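Keeping Drinking Water on Hand in a Small Kitchen
Posted 8 February 2018 in Kitchen Tips

Our kitchen is the narrow kind, where two people can't pass without one of them backing up to the fridge, and I have been fussing with the way we store drinking water since we moved in back in 2011. I grew up in a house with a big pantry and never gave it a thought! Now I think about it more than I'd like to admit, so I may as well share what works for us.

First, pick one size of bottle and stick with it. We used to have a jumble, some 500 ml and some 1000 ml and a couple of odd ones from road trips, and they never lined up on the shelf. With one size you can tell at a glance how much you have, and the caps all fit (which matters when one rolls under the stove, as they do).

Peel the labels off before you put the bottles away. A soak in warm water loosens most of them, and a dab of cooking oil takes care of the sticky patch that stays behind. Plain bottles are easier to wipe down, and you can see the water level right away.

If you fill bottles at the tap or from a filter, leave a little space under the cap. This is a must if any of them might end up in the freezer – I have mopped up after that one more than once. Screw the cap on, tip the bottle over the sink for a moment, and then wipe the outside with a dry dish towel. A damp bottle on a glossy tile floor is a slippery business, and ours shows every drip.

Carry them two at a time, one in each hand, with your fingers well around the bottle. I know it's tempting to hug five or six against your chest and make one trip of it, but thin plastic gives when you squeeze it, and in a tight kitchen you still have to get the refrigerator door open when you arrive.

In the fridge, stand them upright toward the back of a lower shelf, and put the newly filled ones behind the old ones. I write the fill date on a scrap of masking tape and stick it on the cap. My mother thinks this is silly, but she doesn't live here.

As for reusing the thin store-bought kind, we don't keep ours going for long. Those ridges are hard to get a brush into, and once the plastic looks cloudy or creased it goes out with the recycling. I'm hoping to switch over to glass by March, if I can find some that fit the door shelf. If you have a favorite, please leave me a note, I'd love to hear what other small-kitchen people are using!

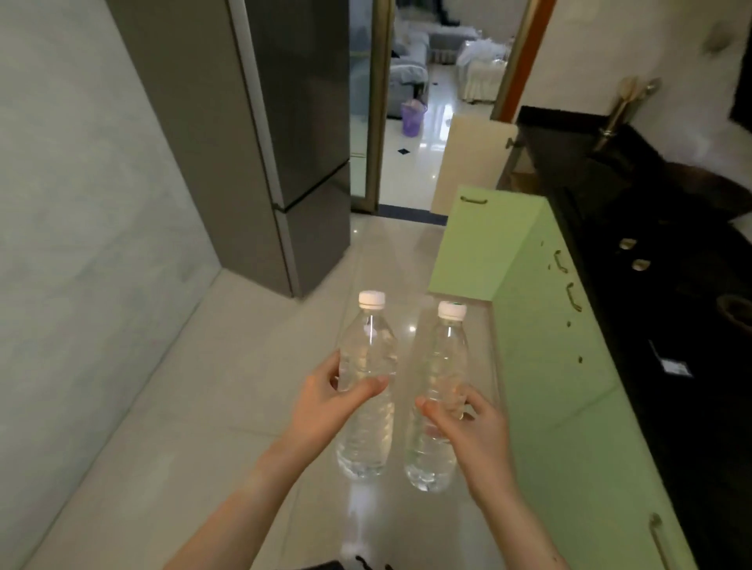 One in each hand, caps on.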